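Suche im Ratgeber Suchbegriff eingeben Los

Werkstatt > Greifer und Handhabung > Regeln für den Arbeitsplatz

Lesezeit: 5 Minuten

Glaskannen und andere Gefäße mit dem Handgreifer aufnehmen: Regeln für Tisch, Backen und Ablauf

Von Oğuzhan Canpolat

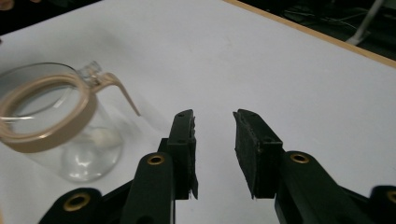

Wer mit einem handgeführten Greifer Aufnahmen für die Automatisierung macht, arbeitet meistens mit Haushaltsgegenständen. Becher und Schachteln sind unproblematisch. Bei Glas gehen die meisten Fehler auf einen schlecht vorbereiteten Tisch zurück. Die folgenden Regeln gelten bei uns in der Werkstatt Karabulut seit November und haben sich gehalten. Einiges davon stammt aus der alten Hausordnung von Jelldale, die wir stark gekürzt haben.

Der Tisch

Eine helle, matte Platte ist für Glas brauchbar, solange das Licht gleichmäßig ist. Glänzende Platten spiegeln und machen den Rand eines Gefäßes schwer erkennbar. Vor der ersten Aufnahme wird die Platte mit einem feuchten Tuch abgewischt und danach trocken nachgerieben. Kein Glasreiniger auf dem Tisch, er hinterlässt Schlieren.

Zur Tischkante bleiben 200 Millimeter frei, auf allen Seiten. Das gilt für den Gegenstand und auch für die Stelle, an der er abgesetzt werden soll. Wer den Abstand nicht schätzen will, klebt sich mit Malerkrepp eine Linie auf die Platte und zieht sie nach dem Einrichten wieder ab.

Kabel gehören nicht in den Laufweg. Hinter dem Tisch dürfen sie liegen, vor dem Tisch nicht. Stativfüße stehen so, dass man beim Zurücktreten nicht hängen bleibt.

Die Backen

Schaumstoff auf den Innenseiten der Backen ist Verschleißmaterial. Er franst zuerst an den Kanten aus und löst sich später von unten her. Leichte Fransen stören beim Greifen von Karton kaum, bei Glas aber schon, denn dort zählt jede Stelle, an der die Auflage fehlt. Unsere Regel lautet deshalb:

- Sichtprüfung beider Auflagen vor jeder Sitzung.
- Lose Zipfel mit der Schere abschneiden, nicht abreißen.
- Wechsel spätestens nach 80 Griffen mit Glas, sonst nach Zustand.
- Immer beide Seiten zusammen wechseln, auch wenn eine noch gut aussieht.

Beim Wechsel die alten Klebereste vollständig entfernen. Mit Isopropanol auf einem Lappen geht das gut, bei gedruckten Teilen vorher an einer verdeckten Stelle probieren. Den neuen Schaumstoff etwas größer zuschneiden, aufdrücken und erst dann mit einem scharfen Messer bündig schneiden. Wir nehmen die Bögen von Dalon, andere gehen auch.

Schrauben und Buchsen

Die Schrauben in den Backen lockern sich mit der Zeit. Von Hand nachziehen genügt, ein Akkuschrauber reißt in gedrucktem Kunststoff das Gewinde aus. Messingbuchsen in den Gelenken brauchen nur wenig Pflege: Staub mit einem Pinsel entfernen, kein Öl. Öl wandert auf die Auflagen, und dann rutscht alles.

Wenn das Gestänge auf einer Seite schwerer läuft als auf der anderen, wird nicht weitergearbeitet. Erst die Schwergängigkeit suchen. Oft steckt ein Stück Schaumstoff im Gelenk.

Kannen mit Griff

Eine Kanne hat drei Stellen, an denen man sie fassen kann: den Korpus, den Rand und den Griff. Vor der Sitzung wird festgelegt, welche davon gilt, und diese Stelle wird für die ganze Serie beibehalten. Wechselt man zwischendurch, sind die Aufnahmen später schlecht zu vergleichen.

Ein schlanker Kunststoffgriff gibt nach und kann sich in der Backe drehen. Deshalb langsam schließen und kurz warten, bevor man anhebt. Bei den ersten Versuchen bleibt die Kanne leer und wird höchstens 50 Millimeter angehoben. Ein Kunststoffkragen am Rand ist keine Griffstelle, solange man nicht geprüft hat, ob er fest sitzt - manche lassen sich mit zwei Fingern abziehen.

Liegende Kannen rollen. Der Griff bremst nur in eine Richtung. Wer eine Kanne liegend aufnehmen will, legt sie zuerst von Hand hin, lässt sie los und fasst sie erst mit dem Greifer an, wenn sie stillliegt.

Gefüllte Gefäße sind eine eigene Serie mit eigener Freigabe. Bei uns ist nur kaltes Wasser erlaubt, Elektrik und Netzteile kommen vorher vom Tisch.

Ablauf und Protokoll

Jede Aufnahme beginnt mit offenen Backen und endet mit offenen Backen. Der Gegenstand steht oder liegt dabei neben dem Greifer auf dem Tisch. So lässt sich Anfang und Ende beim Schneiden leicht finden.

Ins Protokoll kommen der Gegenstand, die Griffstelle, der Zustand der Auflagen und jeder Abbruch. Abbrüche werden nicht gelöscht. In unserer Sammlung Rimness liegen inzwischen 1.134 Aufnahmen, und die abgebrochenen haben uns bei der Fehlersuche mehrmals geholfen.

Bei Glasbruch

Greifer ablegen, Schuhe anbehalten, große Scherben mit Handschuhen aufnehmen, den Rest mit einem feuchten Tuch. Das Tuch danach wegwerfen. Die Auflagen der Backen werden in jedem Fall gewechselt, Splitter im Schaumstoff sieht man nicht. Glas mit Sprung oder abgeplatzter Kante wird sofort aussortiert und auch nicht mehr für Probegriffe verwendet.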